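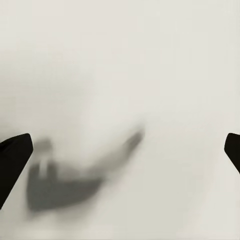
Right gripper stops short of the mattress in the bedroom scene

Home | Tickets | Docs | Downloads | Contact

27 February 2023
Opened by Ulises Cabrera

Product: Prero teleop client, bimanual
Scene: bedroom, pick up flat item from bed
Leader hardware: Fustley arms, one pair
Status: resolved, one follow-up open

Summary

When I demonstrate the pick from the bed, the right follower arm gets down to just over the mattress and then stops tracking my hand in the vertical. Side-to-side and rotation still follow. If I push the leader arm lower, the gripper stays at the same height. The left arm has no such limit and I can put its fingertips on the mattress anywhere within reach.

The task is one of the short ones in the Echeverri set: take the flat item with the printed cover from near the front edge of the bed and lift it. The demo is recorded from the leader arms, with no scripted motion.

I have lost most of a session to this. Out of 23 attempts, 7 ended with the item off the mattress. In the others the fingers closed on air over the cover. I did not save the failed ones.

Steps to reproduce

1. Start the client and load the bedroom scene.
2. Home both leader arms and wait for the ready tone.
3. Clutch in, both sides.
4. Bring the left gripper out over the middle of the bed and hold it there.
5. Bring the right gripper over the item and lower it.
6. Watch the commanded height and the measured height in the side panel. Commanded keeps falling. Measured goes flat.

No error in the client window. The log repeats one line while the leader is below the stop:

WARN follower_r: target z clipped, reason=workspace

The same line never appears for follower_l.

What I tried

Re-homed both leaders. No change.

Swapped the leader cables so that my left hand drives the right follower. The limit stays with the right follower, so the Fustley side looks fine.

Lowered the motion scale to half. The gripper arrives at the same height, only slower.

Turned off the soft floor in the contact settings. No change, and the warning still says workspace, not contact.

Loaded the kitchen scene with the same profile. Right arm reaches the counter without trouble. So it is something about the bed, or about where the robot is placed in front of it.

Then I went back to the bedroom with the left arm parked open above the mattress and the right one brought down over the item, and kept the side panel open while I moved the leader up and down. Measured height follows down to the stop, sits there, and picks up again with no lag when I come back above it. It behaves like a hard number and not like a gain problem.
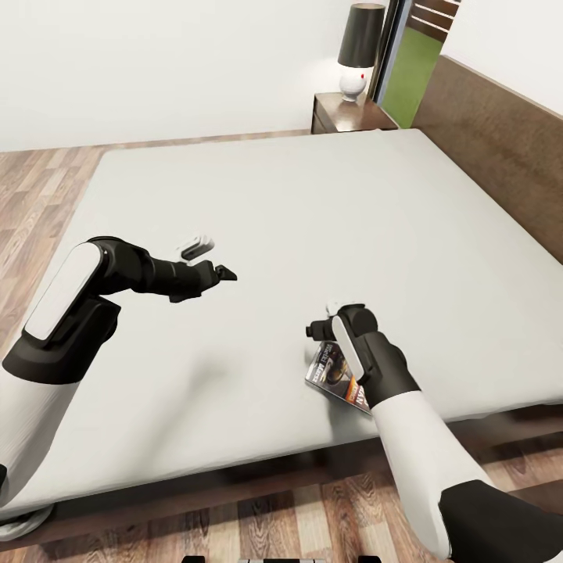

Gladys Zapata: the clip comes from the workspace box, you are right about that. Each follower has its own box in the scene profile, and the floor of the box is set from the height of the work surface plus a margin. Can you send the values for both arms? Look under followers, then box, then z_min. Also tell me whether your profile was copied from another scene. If it was, I want to know which one.

Ulises Cabrera: copied from the bedroom profile that came with the Echeverri download, then I changed the home pose for the right arm. Nothing else that I remember. The z_min values are not the same. The right one is 8 millimeters higher than the left.

Gladys Zapata: that would do it. The item is thin, and if the box floor is above it the fingers can never get to its edge. Set the right value equal to the left, save, and restart the client. A reload of the scene is not enough, the box is read once at startup.

Please check the margin too. It should be the same number on both sides.

Ulises Cabrera: margin is the same on both. Changed z_min, restarted, loaded the scene.

The warning is gone. The right gripper now goes down to the mattress and I can feel the contact on the leader. First pick worked, second one I knocked the item askew and had to start over, which was my own clumsiness. With the limit gone the approach that works best for me is low and from the side, fingers nearly level with the surface, and the wrist turned to match the angle of the item. Coming straight down does nothing useful with something this flat.

I keep the left arm clutched out while I do this. Its gripper stays open over the bed with nothing in it, and I bring it in only if the item slides. 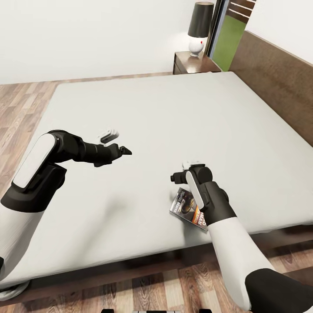 One more thing turned up while testing. If I clutch out the left arm and leave it for a while, it jumps slightly on clutch-in. The jump is small but it goes into the recording, and anyone training on it will get a twitch at that point. I looked through one long take, 3,617 frames, and it is there at every clutch-in on the left and at none on the right. I do not see it in the kitchen scene.

Workaround for now: move the left leader back close to the follower pose before clutching in. The ghost arm overlay helps with this. Without the overlay I am guessing.

Gladys Zapata: the jump is a separate fault. The left leader is drifting while clutched out, or the client is holding an old pose for it. Please open a new ticket and attach the long take, plus the client log from the same run. I will close this one against the profile.

For anyone with the same warning: compare z_min for the two followers before touching scale or contact settings. The home pose editor in this version can write to the box of the arm being edited. If you dragged the home pose for one arm, its box floor may have moved with it. We have passed this to the Sornar team that looks after the editor. Until there is a fix, change home poses in the profile file by hand.

Ulises Cabrera: that matches what I did. I dragged the right home pose upward and did not look at the box afterward. New ticket is open for the clutch jump, take and log attached. The demos recorded before the change are deleted from my side, including the ones that worked - the approach height in them is wrong and I would rather record the whole set again.

Resolution: profile value corrected (followers / right / box / z_min)
Follow-up: left clutch-in jump, separate ticket

Previous ticket | Next ticket | Back to list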